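Section 4. Teaching a Fold by Remote Control

You have the Wosby arms powered up and the hand controllers paired, so now comes the fun part! In this section you teach the robot to fold cloth by doing it yourself through the arms. Each run you record is called a demonstration, and a good set of them makes a huge difference to how the robot folds on its own later.

Before you start

Clear the tabletop of everything except the cloth. Pick a cloth with some body to it. Plain, solid colors work beautifully (our test set leaned heavily on olive green), and a pale table under a dark cloth makes the edges much easier to find on the wrist view.

CAUTION: Keep hands and sleeves out of the work area while the arms are live. If you need to straighten the cloth by hand, press Pause on both controllers first.

4.1 Recording a demonstration

1. Squeeze both triggers once, then let go. The grippers open and the status light turns green.

2. Press Record. You will hear one short beep.

3. Bring one gripper in toward the cloth and leave the other one open and off to the side until you need it. Check the wrist view as you go. A thick, bunched fold close to the lens will look soft and a little blurry, and that's fine.

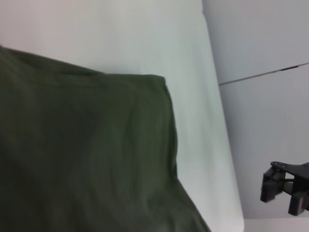
4. Come in low, with the fingers nearly level with the table. Slow down for the last inch. The robot copies your timing as well as your path, so a calm approach here really pays off!

5. Close the fingers on the edge of the cloth, lift, and carry it over to the far side. Open the fingers fully before you back away.

6. Use the side of a fingertip to nudge any puffed-out edge back into line. A light touch is plenty.

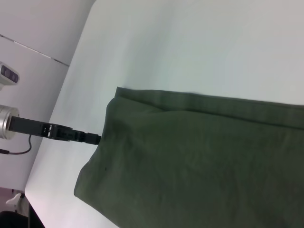
Can I keep a demonstration if I missed the first grab?
Keep it, as long as you recovered and finished the fold. A few recoveries in the set teach the robot what to do when it misses too. Delete any run where you gave up or paused for more than 13 seconds.

7. Press Record again to stop. Two beeps mean the run is saved.

4.2 How many to record

Start with 28 demonstrations of one fold. Turn or shift the cloth a little between runs so the robot sees plenty of starting positions. Marilou Ambrosio, who wrote our practice drills, likes to stop after 14, stretch, and swap operators.

NOTE: If the arm lags behind your hand, move the controller base closer and pair again. Error 881 means the link dropped in the middle of a run, and that run is not saved.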